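"It just kept squeezing": a morning with a gripper that wouldn't let go

By Myrtle Park
December
4 min read

I'd been warned that Kosmas Andreadis likes to start with the bad news, and he does. I hadn't even got my coat off before he was telling me how the Lustuvel had crushed his thumb.

"Well, pinched it," he says. "It went black. I lost the nail." He shows me the thumb, which looks fine now, and seems a bit let down that I'm not more shocked.

Kosmas looks after testing at Nerex, where the Lustuvel gripper has been in trials since the spring. You hold it in your hand, do an ordinary job with it, and the recordings go off to train a robot arm. It had done 400 sessions without a grumble. Then one afternoon he was picking up a sponge, let go of the trigger, and the fingers carried on closing.

"I did the stupid thing and put my other hand in to free the sponge," he tells me. "You'd tell anyone else not to. I've got it written on the wall!"

The motor went on pulling for 7 seconds before he found the switch. I ask whether that feels long and he makes me sit there while he times it on his watch. It does feel long.

The fault was a position sensor that had slipped on its shaft, so the gripper believed it was wide open and kept trying to shut. The software (they call it Xenos, after somebody's dog) had a force limit, but it only kicked in once the fingers reported they were nearly closed. "Which they never did," says Kosmas. "So that was our safety feature, sitting there waiting."

Checking a repaired gripper is slow, fiddly work, and Kosmas won't have it hurried. He wants a face right down near the fingers and eyes on those black rubber pads, with their fine dotted grip, all the way to where the tips nearly meet.

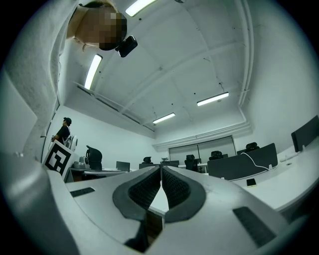 Every unit now gets 30 open-and-close runs before anyone can take it out, and the force limit works at any position. There's a cut-off under the thumb too. I had a go and found it straight away, though I was concentrating quite hard.

Would he put his hand in again? "With the power off," he says. "And I'd still count to ten first."

Contact the newsletter | © Grultirero | Back to top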